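We use cookies to improve your experience on this site. By continuing to browse, you accept our use of cookies. Accept | Manage settings

Opposition bloc asks court to reopen voter rolls in Purach
October | Staff report

The main opposition bloc in Purach has asked the province's electoral court to reopen voter registration, saying that 3,000 residents were left off the list published this month ahead of the assembly election.

The petition was filed at the court's office in Strobel, the provincial capital, shortly before the 4 p.m. deadline. It asks for registration desks to reopen for 20 days and for the electoral office to publish the names of everyone removed since the last vote.

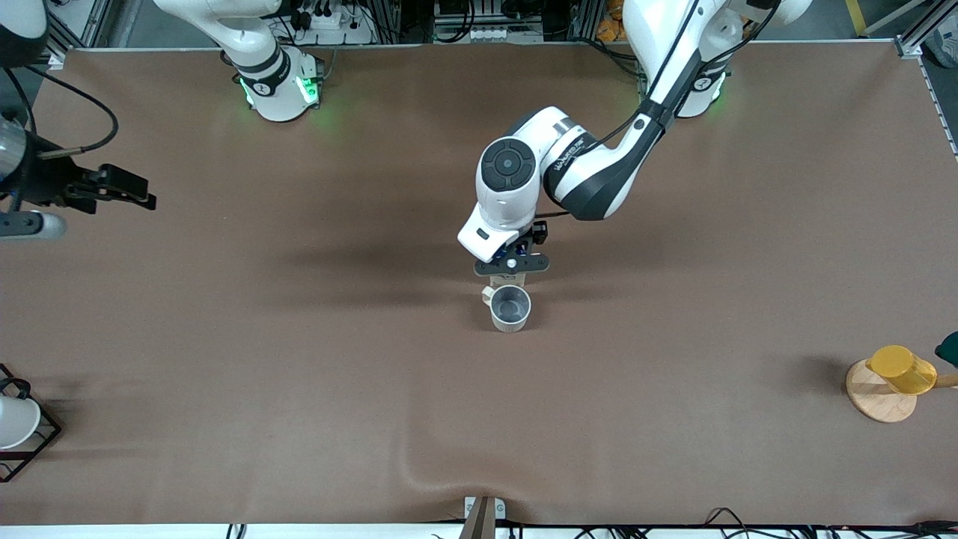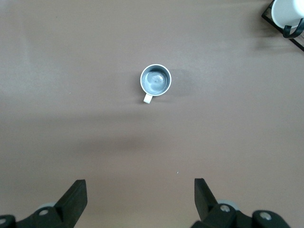 What the petition says

The bloc says most of the missing voters live in Zindar, a river district where homes were renumbered last year. Residents there were told to bring a new proof of address to their local registration desk. According to the petition, two of the desks serving the district closed early and did not reopen, and people who went to the next town were sent back.

Lawyers for the bloc attached signed statements from residents who say they voted in the last assembly election and have not moved. Several said they learned they were no longer registered when the list was posted outside the district office. Others had received a paper receipt at the desk but could not find their names on either the printed list or the electoral office's website.

"A change to a house number does not take away a person's right to vote," the bloc said in a written statement. It called on the court to rule before ballots are printed.

Electoral office rejects claim

The electoral office denied that voters had been removed improperly. In a short reply issued the same evening, it said the list had been checked against the civil register and that duplicate entries -- many of them created by the renumbering -- had been taken out.

It confirmed that two desks in Zindar had closed ahead of schedule but blamed a problem with the lease on one building and a power failure at the other. Residents were informed by radio and by notices at the market, it said. The office did not say how many people registered in the district after the closures.

It also warned that reopening the rolls could delay the printing of ballots, which are due to be delivered to polling stations two weeks before the vote.

A close race

The provincial assembly has 21 seats. The governing party holds a majority of one, and both sides see Zindar as a district that could change hands. The opposition lost there last time after a recount that lasted into the following week.

The governing party said it would respect whatever the court decides but accused its rivals of preparing excuses for a defeat. It said its own members in the district had been able to register without trouble.

A smaller party based in the hill town of Gostico, which is running candidates for the first time, backed the call for the names to be published but said it did not support a new registration period. It asked instead that residents holding a receipt be allowed to vote on election day, with their ballots set aside and checked later.

The court has given the electoral office until the end of the month to hand over its records from the closed desks. A hearing is to follow in Strobel and will be open to the public. Campaigning continues in the meantime, with rallies by both main parties planned in Zindar.

Get the morning headlines in your inbox. Sign up for our free newsletter. You can unsubscribe at any time.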